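An afternoon at the Tumness shared workshop

I'd been promising myself a trip to Tumness for ages, and when their open day came round on 04/05/2023 I finally ran out of excuses. It's forty minutes on the bus from mine, then a walk along the canal that's longer than the map makes it look (wear proper shoes, I didn't). The workshop is in what used to be the Malent carpet warehouse, and you can still see the old sign over the loading door if you stand back a bit.

Entry was free, with a bucket for donations and a table of flapjacks at £1 a go. I had two. The cherry ones were better.

Getting my bearings

The ground floor is all the noisy stuff: lathes, a bandsaw, a very big extractor fan that everyone has to shout over. I got stuck for ages with a couple who are restoring a canoe, and came away knowing far more about varnish than I did in the morning. There was a queue for the laser cutter, where you could have your name done on a key ring. The queue was mostly children and me. My key ring says HELEN in a font I'd never have picked, and I love it.

Members pay £34 a month, which gets you a shelf, a locker and the door code. I thought that was pretty good for what's in there! You have to do an induction on each machine before you touch it, and the sewing room has its own waiting list.

Upstairs to the robots

This was what I'd come for. I've been fiddling with a little hobby arm at home (three joints, all of them wobbly) and I wanted to see how people with more patience go about it. The robot lot have the long room at the back, with the good light, and they call their project Kassab. The idea is a sorting helper: you put your drinks rubbish down in front of it any old how and it picks each thing up and drops it in a cup. They started last August and meet two evenings a week.

Munther Hourani was showing people round. He's a retired heating engineer and talks about grippers the way my dad talks about tomatoes, at length and with his hands. He told me they'd spent most of the winter on the fingers alone, printing a set, trying it, hating it, printing another. The ones on now are blue with ridges on the inside, and he let me have a feel of a spare pair. They're more toothy than I'd expected, and just the sort of thing I need at home, where my arm's smooth little pads let go of everything.

I asked why they'd bothered with bottles and cans when foam blocks would be so much easier. He said they'd done blocks for the first month and got bored, and that blocks had taught them nothing about shiny labels. Fair enough. He also said a bottle on its side is a completely different job from one standing up, as the hand has to come in at another angle, and that they mix the two on purpose now.

The bits of tape on the table were my favourite part, oddly. I'd been putting my things down by eye at home and then wondering why nothing matched from one go to the next. They use red and blue strips as position markers, and I've already pinched the idea.

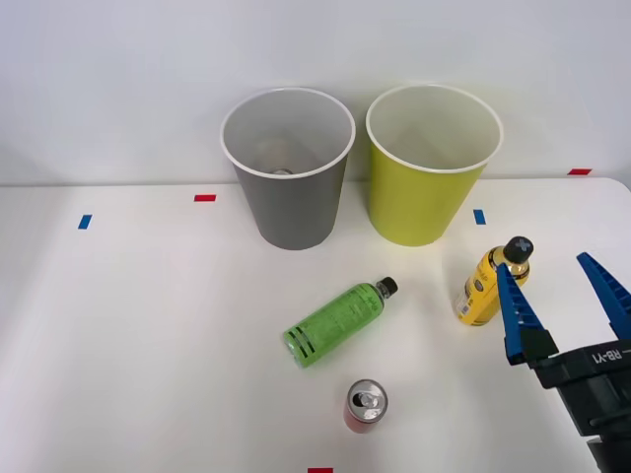 Questions people asked

There was a good little crowd by then and the questions were better than mine. These are the ones I scribbled down on the back of my flyer.

Does it know what it's picking up? Sort of, said Munther. It has been shown a lot of goes by hand, 1,914 of them when they last looked at the log, and it copies from those.

How fast is it? Slow! They'd timed one item at 42 seconds and were quite pleased with that.

Could you build one at home? He pulled a face and said start smaller, then spent ten minutes being very kind about the photos of my arm on my phone. His advice was to leave the wrist alone until the shoulder stops sagging, and to buy decent screws. I'd been hoping for something more exciting than screws.

Tea and the way home

The café next door is called Aretti and does a very decent cheese toastie, though they'd run out of soup by the time I got there. I sat in the window and drew finger shapes on a napkin until the bus was due.

If you fancy going, they do another open day in the autumn, and you can drop in on robot evenings if you email first. Take cash for the flapjacks. The stairs are steep, but there's a goods lift round the back if you ask at the desk. I've got a roll of red tape and a roll of blue on my kitchen table now, and a bag of new screws for the shoulder.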